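Llevaba años viajando con guías de papel subrayadas y hojas sueltas dentro, así que cuando me recomendaron la audioguía de Tudier para recorrer cascos antiguos la descargué con bastante desconfianza. La estrené en octubre, en una escapada a Stoton, y desde entonces la he usado también en Korletey. Va mi opinión después de dos viajes, con lo bueno y con lo que me puso de los nervios.

## Qué es y cómo funciona

Te bajas la ciudad que vayas a visitar, eliges un recorrido y la aplicación te va hablando al oído según caminas. Yo compré el paquete de Stoton, que trae 28 paradas repartidas entre la muralla, el barrio de los curtidores y el puerto viejo. Se puede hacer del tirón o a trozos, y se acuerda de dónde lo dejaste (¡menos mal, porque yo paro a tomar café cada dos por tres!).

La descarga ocupa 900 MB, ojo con esto. La hice con el wifi del hotel la noche anterior y se me fue un buen rato, con el móvil enchufado y yo mirando la barrita. Si tienes el teléfono lleno de fotos, haz sitio antes de salir de casa. 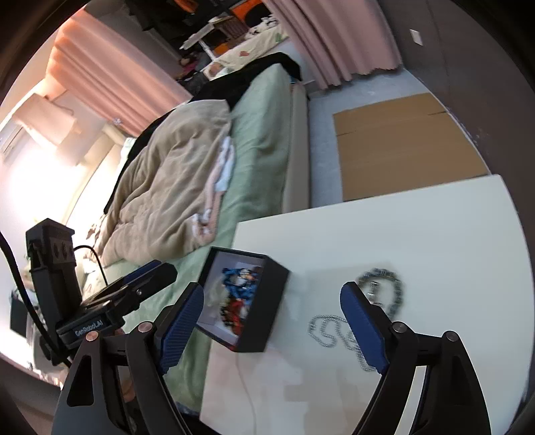
Una vez descargada no gasta datos, y eso en las callejuelas de la parte alta de Stoton se agradece un montón, que ahí arriba la cobertura va y viene. El mapa funciona igual sin conexión, aunque la flechita se vuelve loca en los pasadizos. En uno de ellos me mandó tres veces contra la misma pared. Acabé preguntando a una señora que tendía la ropa y me señaló una escalera que yo tenía justo detrás.

## Las locuciones

Me han encantado, esto lo digo ya. La narradora tiene una voz tranquila, sin ese tono de anuncio que tienen tantas, y cuenta cosas que no había leído en ninguna parte: por qué los portales del barrio de los curtidores tienen el escalón tan alto, cómo se avisaban los barcos desde la torre, qué se vendía en la lonja cuando aún era lonja. La parada de la puerta del mar dura casi lo que tardas en comerte un helado sentado en el muelle, y me quedé a escucharla dos veces.

La traducción al español es otra historia. Se nota que el original está en inglés y hay frases que chirrían («tome un asiento para la vista», por ejemplo). Se entiende todo, pero da un poco de rabia con lo cuidado que está lo demás.

En Korletey el nivel baja. Es una ciudad más nueva en el catálogo y hay paradas que se despachan con cuatro frases, incluida la del monasterio, que para mí es lo mejor que hay allí con diferencia. Estuve un buen rato en el claustro, sola, y la audioguía ya se había callado en la segunda columna. En cambio le dedica una eternidad a la plaza del ayuntamiento, que es bonita, sí, pero se ve en un vistazo.

## Los recorridos temáticos

Aparte del general hay otros más cortos, de artesanos, de comida y de miradores. Hice el de artesanos en Stoton y me lo pasé pipa, entrando en todos los talleres y tiendecitas que pude entre parada y parada. El de miradores lo dejé a medias: mucha cuesta, agujetas del día anterior y un viento que no dejaba oír nada por los auriculares.

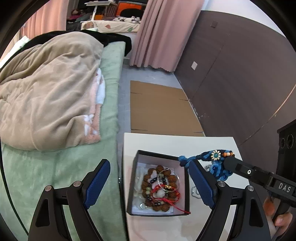 *Una pulsera de cuentas marrones y otras piezas de bisutería en su caja.*

Un consejo si vais a hacer el de comida: empezadlo tarde. La aplicación lo propone como paseo de mañana y a esa hora la mitad de los puestos del mercado estaban todavía montando.

## ¿Y comparada con Boltach?

Boltach la había probado antes y es más vistosa, con sus reconstrucciones en 3D y sus jueguecitos para niños. Si viajas en familia igual te compensa. A mí me obligaba a ir mirando la pantalla todo el rato, y para eso me quedo en casa. Con Tudier guardas el móvil en el bolsillo y miras hacia arriba, a los balcones, que es a lo que yo voy.

La batería, por cierto, aguanta mejor de lo que me temía. Salí del hotel después de desayunar y volví a cenar sin haber tocado el cargador portátil.

## Lo que cambiaría

- El aviso de parada suena igual que un mensaje, y me pasé el primer día sacando el teléfono para nada.
- No hay forma de bajar solo un barrio, te descargas la ciudad entera.
- Los horarios de los monumentos están sin actualizar. La torre de Stoton cierra a mediodía y la aplicación no dice ni mu.

Le pongo un notable a Stoton y un aprobado justito a Korletey. En primavera quiero volver a Stoton para acabar los miradores, esta vez con mejores zapatillas.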